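Wudum, "Pluvberg": notes on the tape and the reissue 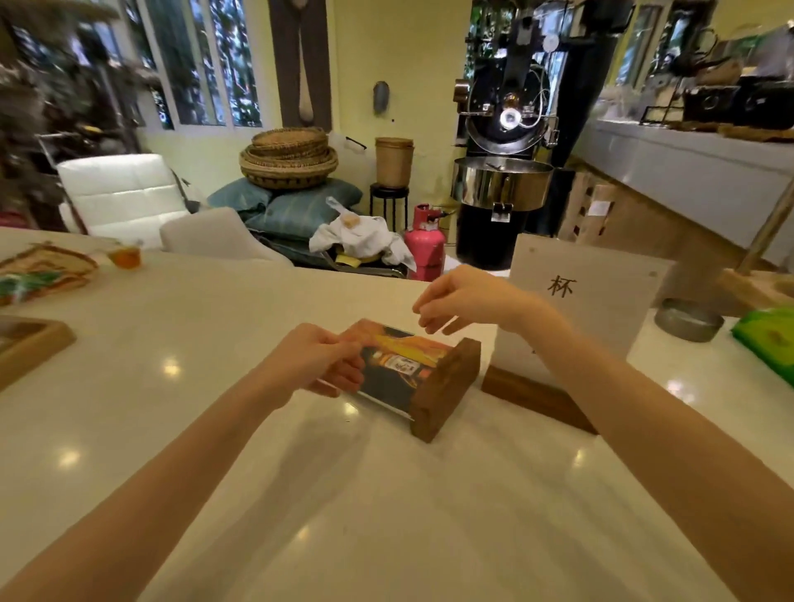

Which version of Pluvberg should you buy first? The cassette, if you can find one at a sane price, and the vinyl remaster if you can't.

I've now spent a fortnight with both, played through the same amplifier and the same pair of bookshelf speakers. The differences are larger than I expected from a record with this little happening above 10 kHz.

For those coming in cold, Wudum is a two-piece. Khrystyna-Mariia Kushnir handles guitar, vocals and the sparse organ parts. Mircea Ghiță plays drums and bass and did the original mix. The album is five tracks of slow, cavernous black metal with long doom passages, closer to funeral pace than the demo was. It came out on Camo in a run of 312 tapes, and the label has since pressed 1000 copies on vinyl from a new master.

The tape first. It's mastered hot, and the saturation does a lot of the work. Kick drum and bass guitar share the same low-mid hump, so on the opener, Tkachenko, you hear one moving mass with a click on the front of it. The tremolo guitar sits on top, doubled hard left and right, with the vocal pushed well back into a plate reverb. Cymbals are mostly smear. There's a dropout 3 minutes into side B on my copy, and two other owners on the forum report it in the same spot, so I'd guess it's on the duplication master.

The vinyl corrects most of this. Low end is mono and noticeably tighter, and the bass line in the second track is finally a bass line, with a descending chromatic figure I had missed entirely. The organ under the closing section of the title track is audible from its first bar. Dynamic range has opened up by several decibels to my ear, though I haven't measured it.

What it loses is density. Tkachenko runs at 68 bpm for most of its length, and at that tempo the gaps between hits matter. On the cassette they fill with hiss and decay. On the LP they're quiet, and the riff has to carry itself. The main one does. The bridge riff, four bars of a minor second repeated far too many times, doesn't.

Performance notes: Ghiță's drumming is the best thing on the record in either format. He plays slightly behind the guitar in the doom sections and locks to it in the fast ones, and the change of feel is handled without fills. Kushnir's vocal is a mid-range rasp with little variation until the final track, where she drops to a spoken part in a flat, uncoloured tone. It should have turned up sooner.

Pressing quality on my copy is fine. Flat, centred, light surface noise in the lead-in on side A. The inner sleeve is plain paper and should be replaced. The lyrics are printed grey on darker grey, and I gave up on them.

I'm digitising the tape on Saturday with a different deck to see whether the azimuth on mine is part of the cymbal problem. Levels will be matched this time.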